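Katel Sorting Cell for Mixed Clothing
Jolholm | Equipment for laundries, rental returns and clothing reuse 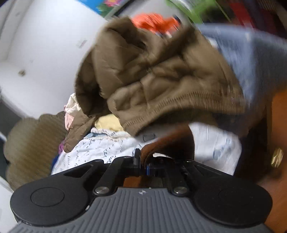 The Katel is a sorting station for sites that take in mixed clothing and have people pull it apart by hand. It lifts one garment at a time from a heap and passes it to the next step, which can be a person, a chute or a belt. Most customers ask first about bulky items. A quilted jacket or vest with a ribbed hem takes up a lot of room, hides what is under it and folds in on itself when it is lifted. Thin printed cloth and ruffled edges bring the opposite trouble, as the fingers can close on two layers at once. The Katel is set up to handle both kinds in the same heap, so you don't have to split heavy from light before loading.

What it does

The station picks from the top of the heap. It lifts, pauses, and checks whether more than one piece has come up. If it has, the load is lowered and picked again. After a set number of failed tries the piece goes to the manual lane. You choose the number of tries on the panel, from one to 5.

It does not fold, button, zip or turn garments right side out. It does not check pockets. It does not judge whether a garment is worth keeping. Those jobs stay with your staff, and the station should be planned with that in mind.

What changes for the people on the line

At a hand-sorting table, one person usually does everything: reaching in, pulling pieces loose, shaking them out, looking them over and throwing them to a bin. With the Katel in place the reaching and pulling go to the machine. The person stands or sits at the outfeed and does the looking over.

That is easier on the back and shoulders. It is also a different job, and some people take a while to like it. At the Dudside reuse depot, where we ran our first long installation, the sorters told us they missed setting their own speed. We added a foot pedal that holds the next piece until the operator wants it. The pedal is now part of the standard package. Dudside also moves people between the outfeed and the bagging area every two hours, and we suggest something similar at other sites.

One operator per station is still needed. We don't sell the Katel as an unattended machine. Somebody has to load it, clear the manual lane and deal with the odd tangle of straps or drawstrings. Dudside kept the same number of people on shift after installation and moved two of them to mending and pricing, where work had been piling up since December.

Training takes one shift for operators and two for the person who will look after the settings. Written instructions are supplied in large print, and the panel can be set to show symbols only.

Picking and grip

The gripper has two opposing fingers. Finger tips are a wear part and should be looked at weekly. Two grip settings are supplied:

Soft: shirts, knitwear, baby clothes, anything with lace or ruffles
Firm: coats, padded jackets, jeans, blankets

Mixed heaps are normally run on Soft with automatic step-up. If a piece slips, the station tries again with more force before sending it to the manual lane. Sites with a lot of sequins or beading should stay on Soft and switch step-up off.

There is also a hand-held version of the gripper, used during setup. Your staff pick through a heap of your own clothing with it for a few hours and we use the recordings to tune the station before it is delivered. They need no experience with robots to do this, and it is best done by people who know the stock.

Specifications

Stations per control panel: up to 5
Heaviest single item: 12 pounds
Heap depth: 32 inches maximum
Floor space, with operator area: 147 square feet
Doorway needed for delivery: 32 inches clear
Power: standard single phase
Compressed air: not required

Wet laundry is not supported. Damp pieces are picked without trouble in most cases, but the weight check becomes unreliable and doubles get through.

Safety

The picking area is guarded on three sides. The loading side has a light curtain that stops the arm when someone reaches in. Restart is manual, from a button placed so that the loading side is in full view. Please don't move this button. If your layout makes it awkward to reach, tell us before installation and we will change the guard.

Included

Picking arm, guarding and stand
Control panel with stop and restart buttons
Foot pedal
Four sets of finger tips
Use of the hand-held gripper during setup
Operator training on site

Options

Second outfeed for returned or rejected pieces
Raised platform for seated operators
Siddiqui bin scale, for sites that pay or bill by weight
Extended service plan

The Siddiqui scale plugs into the control panel and prints a slip for each full bin. It can be added later without changes to the station.

Delivery and service

Delivery is about 12 weeks from signed layout. Installation takes three days, and hand sorting can go on next to the work area during that time. The warranty covers parts and labor for two years, finger tips excluded. Spare tips are kept in stock and sold in packs of four sets.

For a quote, send Jolholm a floor sketch, your daily intake by weight and a short note on what kinds of clothing you receive.

Page updated 12 Apr 2026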